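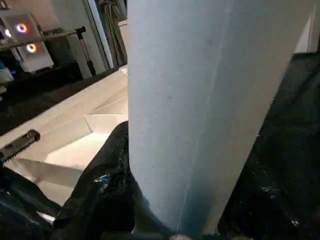 Pale paper-like object, front crease

Paper sleeves vs. poly for long-term seed storage
Forum: Storage and Handling

gravelbed
Posted 17th December
I keep a small seed collection, mostly beans and brassicas, and I am replacing all the packaging at once. Current stock is in zip-top poly bags inside a steel cabinet in an unheated back room. Humidity in that room swings a lot between June and winter. I am looking at heavy paper sleeves from Sevow, folded flat at the base, one glued seam down the front, no coating. The alternative is the Futico foil-lined pouch, heat sealed.

Requirements:
Must hold seed for at least 3 years without a serious drop in germination.
Must be openable and closable several times a year.
Must take pencil.

I have 620 packets to move, so I would like to decide once. Does anyone have germination figures for uncoated paper in an ordinary room?

tallow_and_rye
Uncoated paper is not a moisture barrier. Seed inside it will come to equilibrium with the room, usually within a few weeks. If the room is damp, the seed is damp. The sleeve keeps the lots apart and carries the label. It does nothing else.

Foil pouch, dry the seed first, seal, done.

m_orchard
Disagree in part. Foil is only better if the seed goes in dry. Most home growers do not measure that. They let it sit on a plate for a week, decide it feels dry, and seal it. Now the moisture is locked in with no way out. I lost a full batch of runner beans to mold that way. The same lot in paper was fine.

Paper inside a gasketed tin with silica gel gives you the barrier at the tin, and you can change the gel. That is the setup I would use.

tallow_and_rye
That is a drying problem and should be fixed at the drying stage. Beans should snap or shatter under a hammer before they go into anything sealed. If they dent, they are too wet.

gravelbed
I do the hammer test on beans. I do not have an equivalent for brassica seed. It is too small to judge.

pintle
For small seed, put it in a jar with an equal weight of indicating silica gel, seed in a paper packet so they stay separate. Leave it for 8 days. Take it out and pack it straight away. I keep a cheap hygrometer in the jar and stop when the air in the jar reads the same two mornings in a row.

On the sleeves: check the glue. The Sevow ones I had were a water-based paste and the seam lifted after one damp summer. Seed got into the fold behind the seam and mixed with the next lot when I reused the sleeve. I would not reuse any paper sleeve for a different variety.

m_orchard
Mine are also Sevow and the seams have held. Possibly a different batch, possibly because they live in tins. I run a strip of paper tape down the inside for anything finer than cabbage.

hobnail44
Has anyone tried the Deschamps card boxes? Same footprint as the sleeve, heavier stock, tuck lid. They stand up by themselves, so you can read the tops in a drawer. The lid is not tight enough for lettuce or poppy. For beans and peas they are good.

pintle
Used them. They take up too much room. I got 14 in a drawer that holds three times that in sleeves.

tallow_and_rye
To go back to the original question, the cabinet is the weak point. A steel cabinet in an unheated room will get condensation on the inside walls when the temperature drops quickly. Whatever you choose, keep it off the metal. A sheet of foam or corrugated card on the shelf and at the back is enough.

gravelbed
I have seen rust spots on the lower shelf, so that fits. I will line it.

Decision for now, subject to the test below:
Working stock in paper sleeves, in gasketed tins with gel.
Reserve stock in Futico foil, dried first by pintle's method.
No boxes.

I will split one lot of kale between the two and sow a sample of each in June.

m_orchard
Sow from the poly bags as well, or you will not have a baseline.

tallow_and_rye
One lot tells you very little. Use at least three, and write the jar humidity on each packet when you seal it. I still think the working stock should be in foil. You can cut and reseal a long pouch several times before it gets too short.

gravelbed
Resealing needs the heat sealer out each time. I know I would not do it. Will add the poly baseline and two more lots.

hobnail44
Clandton sell tins with a replaceable gasket, if you do not have enough. Order the spare gaskets at the same time — they are out of stock more often than the tins.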